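4.3 Working with soft items in the living area

These rules apply to every Stedness session with textiles. Read section 4.2 before you begin.

1. Check the bellows sleeve and the finger joints for trapped threads. Keep the cover hem away from the fingertips.

2. Approach a soft item on the floor from above, at reduced speed.

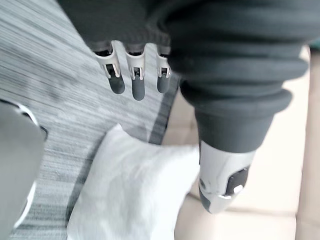
Fig. 9. Fingers above a white soft item, before contact.

CAUTION: Do not put your hand between the fingers and the item while the arm is enabled.

3. For a larger item, use both arms. Grip it at two opposite edges and lift it until it is free of the furniture.
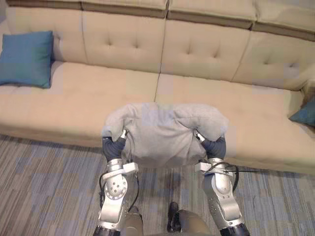 Lụa Đào asks that operators wait 2 seconds after every two-arm lift before they move the base — the cloth needs this time to stop swinging.

NOTE: The Plukenent log accepts 2,000 entries. Export it before it is full, or the oldest entries are lost.

4. With dark fabric, lower the wrist speed limit to 125 mm/s. Folds are difficult to see in the wrist view, so confirm the grip also from the head view.

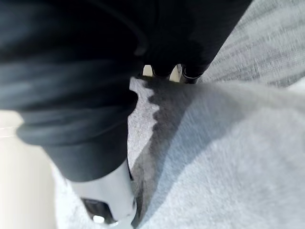
5. Release the item only on a flat surface. Open the fingers completely, then raise the wrist straight up.

6. Write the result in the log, also when the grip was not successful.

Related items
Bustham charging dock: safe distances
Emergency stop: monthly test
Wei gripper: cleaning the fingertips
Revision notes, 11/02/2023 (V. Haverford)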